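Speaker notes: Wiping household surfaces with a multi-fingered hand
Navomholm Laboratory, Assistive Manipulation Group
Presented July 20, 2026

Timing: sixteen minutes, questions afterwards. Please keep the clicker on the lectern.

Opening

Good morning, and thank you to the organisers for the invitation. The work presented today was carried out at Navomholm with our partners at Brarkoston. It concerns a narrow question: how should a robot hand hold a cloth when the task is to clean the surface of an ordinary appliance?

Pause before moving on. Several people in this audience work on grasping, and they will expect a talk about grasping. Say early that the talk is about pressing.

Background

Most earlier work in our group treated the cloth as an object to be picked up, held firmly and moved along a path. The method suited tables. It did less well on appliances, where a flat top meets a rounded corner and the front face carries vents or holes. When the hand closed fully around the cloth, only a small part of the fabric met the surface, and the knuckles came close to touching it as well.

The Wunderlich controller, which is the subject of this talk, takes a different starting point. The fingers hold the cloth against the appliance, and the appliance itself provides the other side of the grip. The thumb is left out of the contact and is planned for separately.

Data

We recorded 1096 demonstrations by teleoperation. Of these, 109 were set aside for testing and were not seen during training. Each demonstration includes the view from the head camera, the joint positions of the arm and hand, and the motor currents of the fingers. There are no force sensors in the fingertips. If asked, say that this was a decision about cost, and that the currents were good enough for the purpose.

Method

The policy predicts two things at each step: where the hand should go next, and how firmly each finger should press. The second output is the new part. It is limited by a simple rule that lowers the pressure when a finger nears an edge. Training ran for 1000 passes over the data. Do not read out the settings; they are in the handout.

The test appliance on the next two slides is an air purifier. Allow a few seconds on each before speaking.

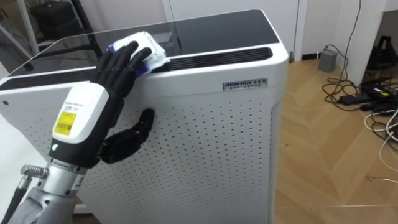
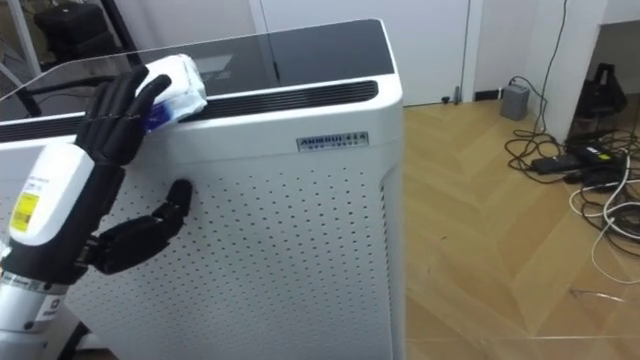

In both views the fingers keep the cloth against the top of the unit while the thumb stays clear of it, by the perforated front panel. Draw attention to the spacing between thumb and fingers. A closed grip would not leave that space.

Limits of the work

One type of hand was used throughout. Cloths of other weights have not been studied in a systematic way, and the policy has no means of judging whether a surface is clean. It follows the movement it has learned and then stops. This should be stated plainly, as the question was raised at the Dristdale workshop in November.

Next steps

The group intends to add a measure of cleanliness based on the head camera, and to repeat the tests with both arms, one steadying the appliance and the other wiping. Brarkoston will prepare the second set of recordings.

Close by thanking the partners and inviting questions. The handout is available at the registration desk.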